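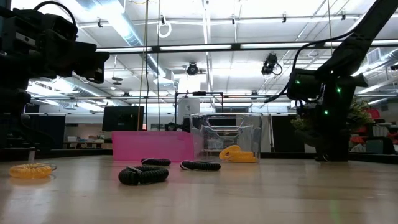 Cords and bins on the table.

Home | Kits | Parts | Classes | Contact | About Us

About Hallesero

Hallesero makes resin kits and detail parts for builders of scale dioramas. Most of what we sell is 1/35. There is a smaller line in 1/48 and a handful of things in 1/72 that we keep going because the same few customers ask for them. We do buildings, walls, street furniture, loading docks, water towers, fuel stands, crates and rubble. We don't do vehicles or figures. Plenty of other shops do those well.

Jairo Henao started the company after building a customs post for his own display and selling three copies of it at a club show. The fourth person in line wanted one too, so he made a second mold. That customs post is still in the catalog as kit number 1, although the roof has been redone twice and the door now fits.

We work out of a rented unit on the Palacios road. The casting room is 696 square feet and the rest is shelving, packing and an office with one window. If you have ordered from us, your box went out through the side door.

What we make

The catalog has 446 items in it at the moment. A good part of that is small stuff, such as door handles, vents, drainpipes, roof tile strips and window frames in different sizes. The full building kits come under the Ravar name. Ravar kits have one-piece walls wherever we can manage it, with the texture cast on both sides so you can leave the roof off and show the interior. Floors are separate. Interior stairs are included if the building has a second story.

The Flener line is for parts only. These are sold in bags on a casting block and they need to be sawed off and cleaned up. If you have not worked with resin before, start with one of the one-story Ravar kits and leave the Flener railings for later. They are thin and they do break.

All masters are made here. Jairo still scratchbuilds most of the walls out of styrene sheet and plaster, and Adaeze Abubakar draws the smaller parts on the computer and prints them. She came to us from architectural drafting and she is the reason the windows now match from one kit to the next. Before that you had to check.

How a kit gets made

The master gets a coat of gray primer and sits for a day. We look it over under a side light, fill whatever shows up, and prime it again. Then it goes in a mold box and we pour silicone. A mold for a flat wall lasts a long time. A mold for something with undercuts, like a spiral stair, may be finished after a few dozen pours, and that is why those kits cost what they do.

Castings are pulled, checked and trimmed by hand. Wenceslao Medrano runs the casting room and decides what goes in the scrap drum. He is strict about bubbles on a visible face and less strict about the back of a piece that gets glued down flat. Long walls sometimes come out with a slight bow. Hot tap water and a flat surface will take care of it, and the instruction sheet says how.

Last year we shipped 4000 boxes. For a shop our size that is close to the limit, and it is the reason new kits come out slowly. We would like to do six a year. We usually do four.

Who does what

Jairo Henao: masters, new kits, shows
Adaeze Abubakar: drawing, printed masters, instruction sheets
Wenceslao Medrano: molds and casting
Jaruwan Wattanapong: orders, shipping, missing parts
Eliseo Manríquez: evening classes

Eliseo teaches a beginner class and a weathering class in the front part of the unit. The beginner class runs four evenings and you finish a small brick pump house. Tools are supplied. Bring an apron or a shirt you don't care about. The weathering class is two evenings and you bring your own model, built and primed. Both start at 6:30 p.m. There are eight seats and they go to whoever signs up first.

Missing or broken parts

Write to Jaruwan with the kit number and the letter of the part. The letters are on the last page of the instructions. We replace missing parts free, including for kits you bought secondhand, as long as the mold still exists. For discontinued kits we can sometimes find a casting in the seconds bin. Ask anyway.

We do not take custom commissions. We do read suggestions, and two of the current kits (the tire shop and the small rail shelter) came from customers who mailed us photographs and measurements. If you send measurements, please say whether they are in feet or meters.

Visiting

You can pick up an order if you call first. There isn't a showroom, but the finished display models are on a shelf by the office and you are welcome to look. We close for the second half of December and orders placed then go out when we are back.

Print this page | E-mail this page

Comments

gluebottle_ray
Built the two-story bakery over the winter. Walls went together square, which I can't say for the last resin building I bought. The stairs took some sanding to fit under the landing.

M. Tully
Any chance of the water tower in 1/48? I would take two.

Jaruwan at Hallesero
It's on the list, but the legs are giving us trouble in the smaller size. No date yet.

northyard
Took Eliseo's weathering class. Good class, parking is tight so get there early. My rust looks like rust now.

Pete in the basement
Does kit 1 still come with the striped barrier pole? Mine had it and my brother's didn't.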